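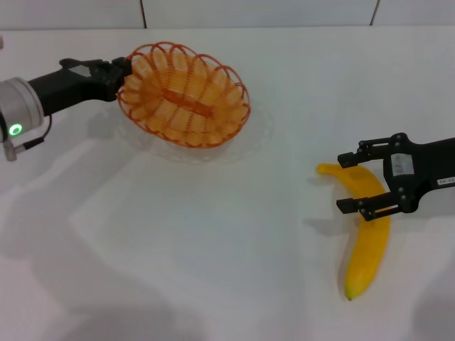
Keeping fruit and veg at home: frequently asked questions

Indthorpe Kitchen Notes
Last updated October 4, 2018

We get a lot of post about gadgets that promise to keep food fresh for longer. Some of them do a little. Most of them cost more than the food they are meant to save. The answers below come from our own kitchens and our readers' kitchens, and where we don't know, we say so.

Do freshness discs work?

The idea behind them is sound enough. Many fruits give off a gas called ethylene as they ripen, and it speeds up the ripening of whatever is nearby. A disc or sachet that soaks up the gas ought to slow things down. Whether a small one can soak up enough of it, in a fridge that gets opened twenty times a day, is another matter. We ran the Derkia disc for 35 days in one fridge drawer and left the other drawer alone. The lettuce went limp in both. The carrots were fine in both, but then carrots usually are. One household isn't a proper test and we don't claim it is, but we'd want to see something better than the back of the packet before buying refills.

Should I keep bananas away from everything else?

If you have the room, yes. Ripe bananas give off a fair bit of ethylene, and so do apples and ripe pears. Kiwis and avocados will soften faster next to them, which can be handy if they are as hard as cricket balls and you want them for the weekend. As for wrapping the stems in cling film, we've heard every version of this and have never seen a difference we would bet money on.

Is a bowl better than a basket for fruit?

A basket lets some air in underneath and a solid bowl doesn't, so soft fruit at the bottom of a deep bowl tends to suffer first. How much fruit you pile up matters far more than what you pile it in. Peaches and plums bruise under their own weight. One layer, two at most. We are wary of any "ventilated" fruit holder sold at three times the price of an ordinary basket, and we've yet to be shown what the extra money buys.
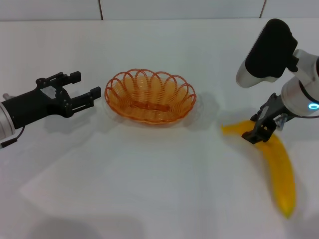

One reader disagreed with us on this and wrote that her plums lasted just as long in a deep china bowl, provided she turned them over each morning and took out anything soft. That's fair. Checking the fruit every day would beat any container we know of, and if a bowl makes you more likely to do it, use the bowl.

Can potatoes and onions live together?

The usual advice is no, and we follow it, though the reasons given vary so much from one website to the next that we suspect people are mostly copying each other. What we can say is that both want to be dry and dark with some air, and potatoes want to be cooler than most modern kitchens allow. Light turns potatoes green, and green potatoes can make you ill. A thick paper bag in a cupboard away from the oven does the job. Throw out any that are very green, or taste bitter.

Do vacuum tubs keep salad fresh for weeks?

"Up to" is doing a lot of work on those labels. The Rarneo tub we borrowed came with a leaflet of 2146 words (yes, we pasted it into a word counter) and not one line of it said what the tub had been compared with. A bag of washed leaves did keep a few days longer in it than in the open bag. It kept as well in an old ice cream tub with a sheet of kitchen paper in the bottom. Pump or no pump, the paper was what helped, as far as we could tell. Change it when it gets soggy.

Should I wash everything as soon as I get it home?

We don't. Damp berries go mouldy quickly, and the same goes for mushrooms and grapes. Wash them when you are going to eat them. Leafy greens are the exception if you are prepared to dry them properly, and most of us aren't.

What about a vinegar rinse for strawberries?

Plenty of people swear by it. We've tried it several times with mixed results, and the good results always seemed to come from punnets that were in decent shape to begin with. If you want to try it, use one part vinegar to three parts water, rinse with plain water afterwards and dry the berries well. If you don't, you aren't missing much.

Are the cloth produce bags any good?

They are good bags. The Nina range washes well and holds its shape, and we use them at the market. The claim that the cotton "breathes for your vegetables" is where we part company with the label. Carrots and celery left loose in a dry cloth bag in our fridge went bendy faster than those in a plain plastic one. A damp cloth bag does better, but then you have to remember to damp it.

Which drawer is for what?

On most fridges the slider marked with a leaf or a drop lets more or less air into the drawer. Closed keeps the damp in, good for leaves and herbs. Open lets it out, and that suits apples and pears. On a fair number of fridges the slider seems to do nothing at all - check whether yours even covers a hole before you spend an evening sorting vegetables.

My tomatoes taste of nothing. Is it the fridge?

Maybe. Ripe tomatoes do seem to lose some flavour in the cold, and we keep ours out until they are properly soft. But a supermarket tomato in winter often tastes of nothing before it gets anywhere near your fridge. Don't let anyone sell you a tomato keeper.

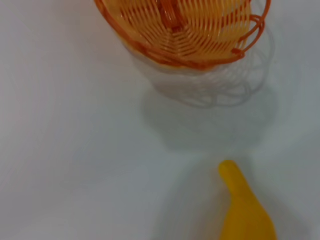 Orange woven basket, looking down into it.

How much money does all this save?

Less than the adverts say. One popular figure doing the rounds is 300 pounds a year per household. We've tried to trace it and ended up going in circles between two shops and a newspaper supplement. Your own saving depends on how much you throw away now. Keep a note on the fridge door for five weeks of what went in the bin and why. Our guess is that most of it will be things you bought too much of, and no disc or tub will fix that.

Can I cut the mouldy bit off?

On hard veg such as carrots and cabbage, generally yes, if you cut well clear of it. Soft fruit, no. Mould spreads through soft things further than you can see. If in doubt, put it on the compost.

Do you get paid by any of the brands mentioned?

No. We bought the Derkia disc and the Nina bags ourselves, and the Rarneo tub went back to its owner in August. We don't take free samples, and we delete emails that begin with "Hi lovely foodies".

Can I send in a question?

Please do, using the form on the contact page. If you have kept a record of what you tried, send that too, even if it contradicts us. We can't answer questions about baby food or about food that has made someone unwell - ask a pharmacist or your GP.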